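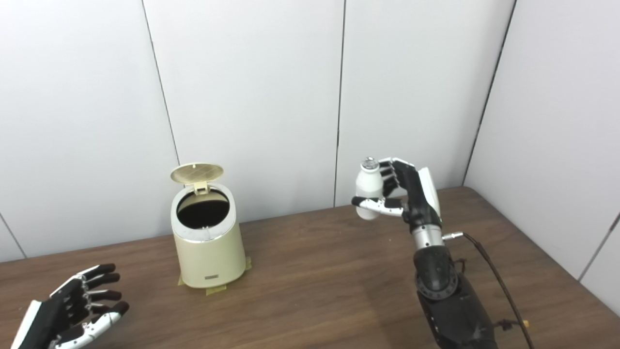 Ndlovu asked, in its response to the previous report, whether the lower return rate for small bottles was a fault in the collection points or in the way returns were being recorded. It also asked for the matter to be settled before the second payment was released.

Reading time: 3 minutes
Print | E-mail

Zastora bottle return trial: progress report for the period to December

1. Response to the funder's query

The fault was mainly in the recording. Until October, small plastic bottles were weighed together with caps and loose labels, and the weight was converted to a bottle count using a figure worked out for larger bottles. The result was too low. Small bottles are now weighed separately, with caps removed, and the earlier returns have been recalculated on the same basis. The corrected return rate for small bottles is 72 per cent. The rate for larger bottles is unchanged by the correction.

A lesser problem remains at the Gultinent site, where the opening hours of the shop limit returns in the evening. Extended hours have been requested but not agreed.

2. Collection points

All nine collection points are open. Two of them started late while permission to place bins on the pavement was outstanding. Emptying is carried out by Costutetti under the existing contract, and missed collections are logged on the day they occur. Most of those logged so far fell in the first weeks, before the route was revised.

Overfilling was reported at the station and the market. Bins at both now go out for emptying before 7 a.m., and the complaints have stopped. 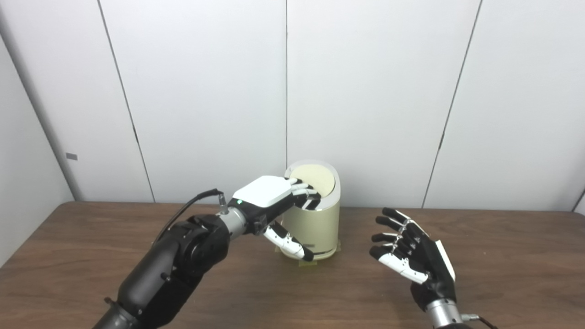 Cylindrical container on the wooden table, white panelled wall behind.

3. Material quality

Liquid left in bottles is still the main cause of rejected loads. The notice on the bins has been reworded to ask people to empty bottles before returning them – the earlier wording mentioned rinsing, which many people took to be optional. It is too early to say whether the change has had an effect. Coloured plastic is accepted at the points but baled separately, and has no buyer at present.

4. Spending

About 50 per cent of the grant has been spent. Transport is over budget owing to the late change of route. Printing is under budget, and we ask that the difference be moved across. No increase in the total is sought.

5. Next period

Work planned before the next report:
– agree evening hours at Gultinent, or move the point
– check the weighing scales at the depot
– find an outlet for coloured plastic
– repeat the household survey using the same questions

The corrected monthly figures will be sent separately as a spreadsheet.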